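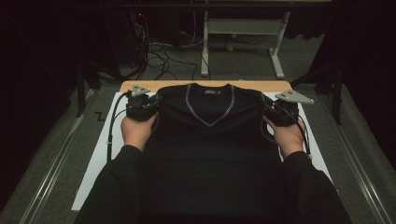 When should a set of gripper pads be changed?
At a fixed count of closings, written down before the work starts, or sooner if the edge of a pad catches on a cotton swab.

I get this one more than any other question in the mailbag, so it gets the top slot this month. The Toledo bench had been going by feel ("they still look okay to me"), and Hadholm had a number on a sticky note that had been copied from another sticky note. Neither place was doing anything terrible! But when we tried to compare folding runs between the two, we couldn't say whether a slipped shoulder seam came from the person, the shirt or a tired pad.

So the Vondeo handling sheet now has a number in it. Pads come off at 3000 closings. You check them every 300, swab in hand, and you write the result in the log even when it's boring. Especially when it's boring, if you ask me, because a log with only bad days in it is useless for working out what a normal day looks like.

A few other things changed in the same revision, and I've had mail about all of them.

Cables go to the outside. If you're holding a pair of grippers, the left cable leaves to the left and the right one leaves to the right, and neither crosses the garment. People kept asking if they could run both down one side to save a clip. Please don't. I tried it for a whole afternoon and dragged a sleeve off the board so many times I lost my temper with it.

Grip the seam first where there is one. A shoulder seam takes a pinch a lot better than the plain cloth beside it, and it's easier to find again by touch.

Start position gets marked with tape on the work surface, and the tape stays put until the batch is finished. If it peels, stop and re-mark it before the next garment.
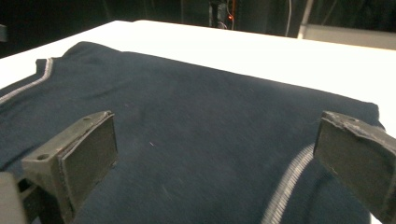

3 min read

Knits get their own paragraph this time, which the old sheet never gave them (sorry to everyone who wrote in about sweaters). They wrinkle if you look at them funny, and ribbed trim stretches when you pull it by one end. Smooth the piece flat, bring both fingers down open, and only then close. A rough or chipped finger edge is its own reason to stop, whatever the pad count says. The log has a separate column for fingers now, so use that one and leave the pad column alone.

The Kitetti template still has the old columns, so don't print from it until the new one is posted. If you've already filled in a page on the old form, staple it to the back and carry the count forward. Comments on the draft are open for another 7 days, and you can send them to the usual newsletter address.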